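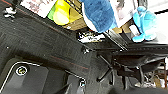

Mondmont Building Services — Network and Facilities Desk

Ticket 649: Wireless drops on level 2, Plenditz wing
Status: Closed, monitoring until end of February
Priority: Normal
Category: Network / access points

Reported problem
Laptops and handheld scanners in the Plenditz wing lose their connection for up to 90 seconds at a time. The signal icon stays at full strength. Pages stop loading, calls go silent, then everything resumes without the user signing in again. Wired desks are not affected.

Environment
Ceiling-mounted access points running Skesitz firmware, fed from the switch in the level 2 riser. Addresses are handed out by the Nair gateway. Staff and guest networks share the same access points on separate VLANs.

Log

Entry 1
Connected a test laptop to the staff network and left a continuous ping running to the gateway. First drop logged at 10:40 am, second at 11:25 am. During both drops the laptop stayed associated to the same access point. Roaming ruled out for now. Ping from a wired desk on the same switch showed no loss.

Entry 2
Checked channel use. Two access points were sharing channel 36 and could hear each other well. Moved one to channel 149 and lowered transmit power on both. Drops continued in the afternoon. Channel change left in place, as the old plan was poor anyway.

Entry 3
Pulled the switch log. The port feeding the access point nearest the kitchenette showed power being renegotiated at the same times as the drops. The access point did not fully restart, but its radio was going into a low-power state and coming back. 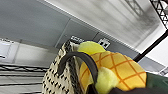
Replaced the patch lead in the riser. No change. Swapped the port with a known good one on the same switch. The fault followed the cable run, so the switch port is cleared.

Entry 4
Cable test on the run from the riser to the ceiling. Pair 4-5 failed intermittently when the cable was moved at the outlet end. Re-terminated the outlet and tested again. All pairs pass, length and resistance within limits.

Entry 5
Set the ping test going overnight — no loss over 2000 packets, and no power events in the switch log. The scanners were back in normal use from 8:30 am with no complaints.

Cause
Poor termination at the ceiling outlet. The access point was drawing power over a marginal pair and dropping to its low-power state under load.

Fix
Outlet re-terminated. Patch lead replaced. Channel plan corrected for the wing.

Follow-up
Switch alert added for repeated power renegotiation on any access point port. The other outlets from the same installation batch are to be tested under a separate ticket. If the fault returns, reopen this one and attach the switch log with the time of the drop.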